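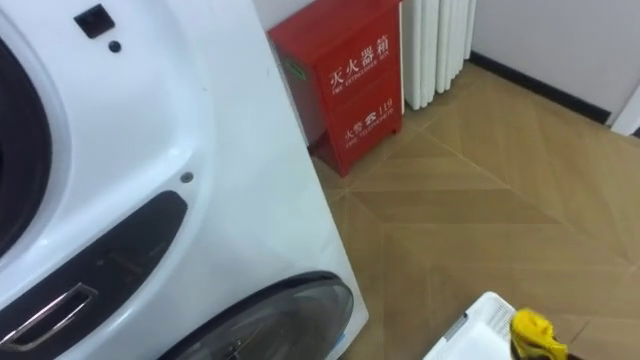

November 28, 2021

Mandolin bench, Gratside shop. Varholm A-style, in from Birgit Kröger ahead of the May festival run. Complaint: buzz on the open G and weak chop chords above the 5th fret.

Strung as received, action at the 12th was high on the treble side and the neck had more relief than I like. Truss rod took a quarter turn before it stiffened. Left it there overnight and rechecked this morning — no further movement.

Buzz traced to the nut. G slots cut too deep and too wide at the front edge, so the pair was rattling in the slot. Filled with bone dust and thin CA, recut at 9 degrees fall toward the headstock. Buzz gone on the open pair, still a trace at the 3rd fret when played hard. Fret 4 reads high with the rocker. Levelled and recrowned 3 through 6 only. Did not touch the rest.

Bridge foot was not seated on the bass side. Light showing under it. Refitted to the top with 220 paper, 36 strokes, then 400 to finish. Contact now even by chalk test. Chop is drier and louder, colour of the G course less nasal. Salamatu played it against her own in the back room and preferred this one for rhythm, hers for lead.

Tailpiece cover hums at A. Strip of felt under the lip cured it.

Outstanding:
Tuner on the second D slips under tension. Worm gear is worn. Dennis Whiteley to check whether the Zoubi set fits the old post spacing before we order.
Binding separation at the lower point, short, stable. Leave it.
Pickguard bracket screw missing. None in the drawer of the right length.

Humidity in the shop held at 50 per cent through the work. If the Priltville hall is as dry as last time, expect the action to drop on the first day. Joanne to put a case humidifier in before it goes out, and note the bridge height in pencil on the job card.

Recheck relief once the new strings have settled.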